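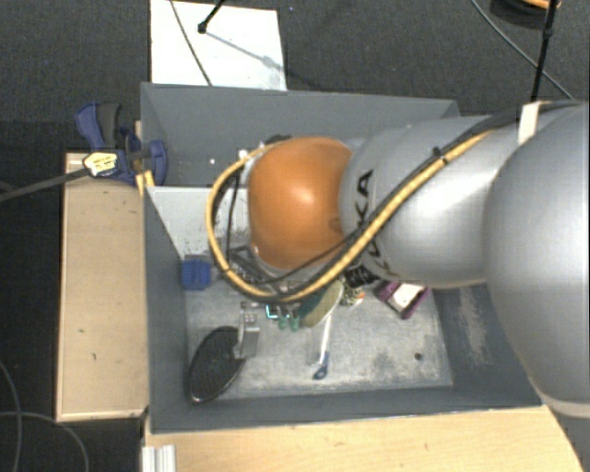
A KUKA robot arm over an open gray bin.

Sketden is a science fiction television series created by Hyun-seo Sung for the streaming service Nadiso. It follows Oh, a night dispatcher at a port warehouse in the town of Brerkow, who begins receiving orders for goods that do not exist yet. Jae-in Ryu plays the lead role.

The first season has 14 episodes — the last two were released together in September. Sung wrote the pilot as a stage play, first performed in a theater with 100 seats. The warehouse interior was built on a single sound stage of around 4,000 square meters. Season 2 moves the story to an inland rail depot and drops the narration.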